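Subject: Re: [manip-list] slim fingers vs standard pads on rimmed dishes

On Tuesday the Chung bench wrote:

> We are about to order fingers for the dish work and are stuck between
> the Grenska slim set and the Fesel standard pads. Our parts are bowls
> and plates with a rim, some of them transparent. Two things we can't
> get from the data sheets: do the slim ones flex enough at the tip to
> matter, and does the wrist camera still see anything useful with the
> pads fitted? Also, is anyone running either on a Hera controller
> without the vendor's motion layer?

We've run both on a Hera since June, so I can answer most of it. We don't use the vendor's motion layer. Poses go straight to the controller and the gripper sits on its own serial line.

Wrist camera first, as it took the most time.

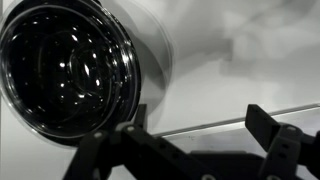 Exposure matters more than resolution for this work. We left the camera on auto for the first week and the rim estimate wandered by several millimetres between consecutive images of a dish that hadn't moved. Locking exposure and gain fixed most of that. What remains is specular: the white glint across the banded right side of the rim is the sort of feature our edge fit latches onto, and the highlights on the dark interior are nearly as bad. We now mask anything near saturation before fitting the ellipse. Note also that the left fingertip is nearly edge-on from this mounting and the right one isn't, so any visual check of the gap needs a separate calibration for each side. Don't assume symmetry about the image centre.

The external views are more forgiving, but they give you very little on rim height. We use them for collision checks and for working out afterwards why a run went wrong. Cable slack is one thing they do show well. Ours is routed outside the arm, and you want enough of it at the wrist for the full rotation range.

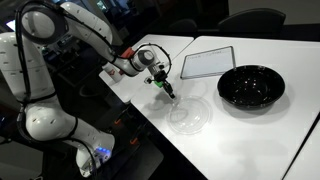

1. Tip flex

Yes, it matters. With the slim set closed on a reference bar at a force setting of 30, the tips spread far enough to lose contact along the upper part of the pad. At 22 they stay parallel. The Fesel pads tolerate 30 without visible change but are too thick to get under a plate rim lying flat on the bench, so stiffness is no help there. For bowls either will do.

2. Approach

We come in from above with one finger inside the rim and one outside. The tilt has to be set per dish. A fixed vertical approach works on the deeper bowls and fails on plates, where the palm gets too close to the table before the tips are low enough.

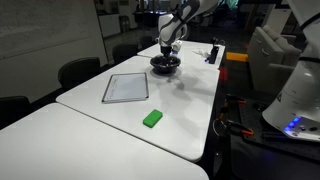 The tilt is stored with the dish model on our side and the Hera only ever receives the final pose. If you let the controller interpolate the wrist on its own it will sometimes take the long way around, and the tip sweeps an arc you didn't plan for. Add a waypoint 100 mm above the rim and limit wrist speed from there down. We logged 905 approaches with the waypoint in place and no rim strikes on opaque dishes. Transparent ones are a different matter — depth returns the table instead of the rim, and we still set the height by hand.

3. Liquids

Dark liquid in a clear bowl behaves differently again. The surface reflects the overhead lights, and the depth map puts a false floor inside the bowl. We crop the interior entirely and fit on the rim only.
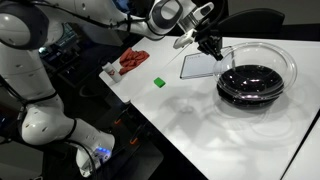 Gripper fingers over the near rim of the clear bowl, dark liquid inside.

If you can only order one set, get the slim fingers and keep the force down. I can post the masking script and the waypoint settings if they're useful, but the thresholds are tuned to our lighting and you'll have to redo them. I haven't tried the Grenska set with the softer tip covers and would like to hear from anyone who has.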